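Section 4: Plastic tumblers -- sorting, stacking and storage

4.1 Scope 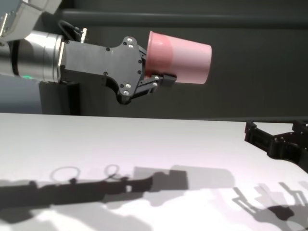

This section covers single-wall plastic tumblers with tapered sides, as supplied with the Plindholm table set and stored in the Sando rack. It applies to all colours. Glassware and handled mugs are covered in Section 5.

The rack must be assembled and fixed to the wall as set out in Section 3 before any tumblers are loaded. Do not load a rack that is resting on its transport feet.

4.2 Before you start

Clear a flat surface at least as wide as the rack. A pale worktop is preferred, as residue and fine cracks are easier to see against it. Have ready a dry lint-free cloth, the divider strips and the shelf labels from bag C.

Tumblers must be completely dry. Moisture trapped between nested tumblers leaves marks and makes the stack difficult to separate.

4.3 Inspecting the tumblers

1. Hold each tumbler on its side, with the open end towards you, and look down to the base.

2. Run a fingertip round the rim. Set aside any tumbler with a chip, a burr or a split.

3. Turn the tumbler to the light and check the wall. A gradual change of tone along the taper is normal. A white line that stays in the same place when the tumbler is turned is a stress mark, and the tumbler should be withdrawn from use.

4. Press lightly on opposite sides near the rim and release. The rim should return to a circle.

5. Wipe the outside and stand the tumbler base down on the clean surface.

CAUTION: Do not squeeze the rim to test for strength. Repeated pressure at one point will deform it permanently.

4.4 Stacking

1. Sort by size first, then by colour if required. Tumblers of different sizes must not be nested, even where they appear to fit.

2. Place the first tumbler base down. Lower the next into it without twisting.

3. Continue to a maximum of 8 tumblers per stack. Taller stacks will not clear the upper rail.

4. Check that the gap between rims is even from top to bottom. An uneven gap means that one tumbler is seated at an angle. Lift the stack apart at that point and reseat it.

NOTE: If two tumblers bind, stand the lower one in warm water for a minute and draw the upper one out straight. Do not lever them apart with a knife or similar tool. Dry both before stacking again.

4.5 Loading the rack

1. Fit a divider strip between each pair of bays. The strip clicks at both ends.

2. Lay each stack on its side in a bay, open end to the front.

3. Push the stack back until the last base touches the stop.

4. Load the lowest row first and work upwards.

5. Fix a shelf label below each bay.

The full-size rack holds 48 tumblers in six bays. The Lamrani corner version has four bays and takes correspondingly fewer -- see the table in Appendix B.

CAUTION: The front lip retains tumblers only. Do not hang cloths or utensils from it.

4.6 Cleaning

Wash tumblers by hand or on the upper level of a dishwasher. Do not use scouring pads, which dull a matte finish and leave bright patches. Wipe the bays with a damp cloth and dry them before reloading.

4.7 Spare parts

Divider strip, pack of two -- part 93
Complete rack front with lip -- part 2660
Shelf labels, blank sheet -- supplied free with either part

Order through your Pernetti stockist, quoting the part number and the rack version.

Section revised 22/03/2018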